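Gritis notebook: gripper width tracking, clear film episodes
November 16, 2024
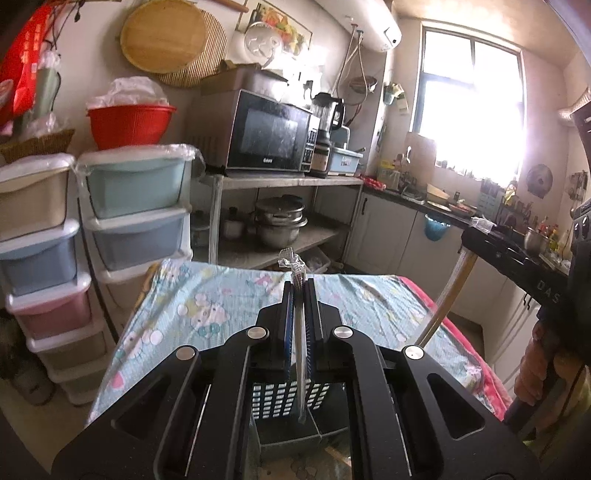

Picking up where I left off with the width estimator. Cyrill pointed out last night that my "bad sync" theory doesn't hold, and he's right, darn it. I shifted the width stream against the video by hand on a dozen episodes and the dips don't line up any better at any offset. So the clocks are fine and I owe him a coffee.

What's going on (I think!) is the contact logic. The planner labels a grasp when the fingers stop closing before they reach zero width. With a mug or a spoon that works great. With a thin clear plastic strip the fingers are basically shut, the width reads as closed, and the labeler writes "empty close" and moves on. Then the policy learns that pinching film is the same as pinching air, and we wonder why it lets go halfway across the table.

Ran the labeler over the kitchen set again to get a real number. 1059 episodes total, and 161 of them have at least one "empty close" longer than two seconds. I watched 20 of those before my eyes gave out. Most were film or thin bags, a few were real misses, and one was me forgetting to reset the zero (sorry, Paraschiva, that one was in your folder and it was my fault).

Tried so far:

Lower width threshold. Helps a tiny bit, then the noise floor eats it. Reverted.

Segmenting the thing between the fingers. The off-the-shelf mask is happy with anything opaque and pretty hopeless on clear plastic, especially with a patterned tablecloth showing through it. It kept handing me a cartoon flower as the grasped object. I laughed, then I stopped laughing because it did it with 0.9 confidence.

Optical flow in a small box above the fingertips. This is the one I like! If the patch sticking up past the tips stays put while the background slides by, something is being held. No need to know what it is. The blue finger pads make a nice anchor for placing the box, so I don't even need the full calibration, just a color threshold and a bit of cleanup. It gets confused when the hand is still, obviously, since then everything stays put. For now I return "unknown" in that case and carry the last label forward.

Also noticed that the second gripper wanders into view a lot in the two-handed episodes, and the flow background estimate grabs onto it. Need to mask it out or fit the background with something more robust. Paraschiva has a RANSAC version in the Nornow branch that she swears is fast enough. Will steal it.

Cache note for whoever runs this next: set the frame cache to 2000 or it thrashes, the default is way too small and the run takes all afternoon.

To do:
- port Paraschiva's background fit
- relabel the 161 and diff against the old labels
- ask Cyrill if the July calibration files are still good or if we redo them
- glare from the window: check whether the flow box needs an exposure check
- retrain only after the diff looks sane, no shortcuts this time

Flow script is in tools/width, still ugly, runs okay.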